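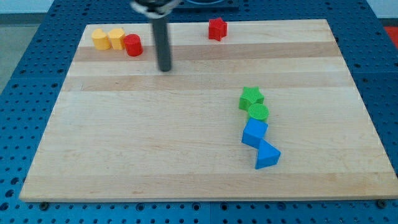

Peut-on jouer la campagne de Gruveck à 2 avec l'extension Mastska ?

Il faut retirer les cartes Marée du paquet Événements avant la mise en place, puis donner deux Capitaines à chaque joueur ; le reste se joue comme à quatre.

Ticket 311 - Gruveck, boîte de base + extension Mastska
Ouvert le 22/09/2019 par Hemi Cosgrove
Statut : résolu

Hemi Cosgrove :
Bonjour ! D'abord, bravo, on adore ce jeu, on a enchaîné les quatre premiers scénarios en un week-end. Par contre on bloque au cinquième, « Le siège de Lornach ». Le livret demande de placer la tuile 576 au nord de la forteresse, mais chez nous elle n'a pas de route au verso. Du coup l'armée de Fehr ne peut pas sortir et la partie se fige au troisième tour. On a recommencé deux fois, même résultat. Erreur d'impression ou mauvaise lecture de notre part ?

Bohdan Boiko (support règles) :
Bonjour Hemi, quatre scénarios en un week-end, quel rythme ! Pouvez-vous me dire quel symbole figure dans le coin de la tuile : une tour ou une vague ?

Hemi Cosgrove :
Une vague.

Bohdan Boiko :
Alors on tient le coupable - vous avez la tuile de Mastska. Les deux boîtes contiennent une 576, et le livret de juillet a oublié de le préciser. Prenez celle avec la tour, la route part bien vers le nord. Autre point qui coince souvent ici : Fehr commence avec 3000 pièces d'or, à noter sur sa fiche dès la mise en place, sinon il ne peut pas recruter au premier tour.

Hemi Cosgrove :
Trouvée, elle était rangée avec les tuiles marécage ! On a rejoué hier soir et quelle partie ! Fehr a percé au sixième tour, Lornach est tombée de justesse - un seul point de muraille d'écart. Merci mille fois, on attaque le scénario six ce soir.

Bohdan Boiko :
Superbe ! J'ajoute la précision à la FAQ. Gardez vos Éclaireurs pour le pont, vous verrez. Je ferme le ticket.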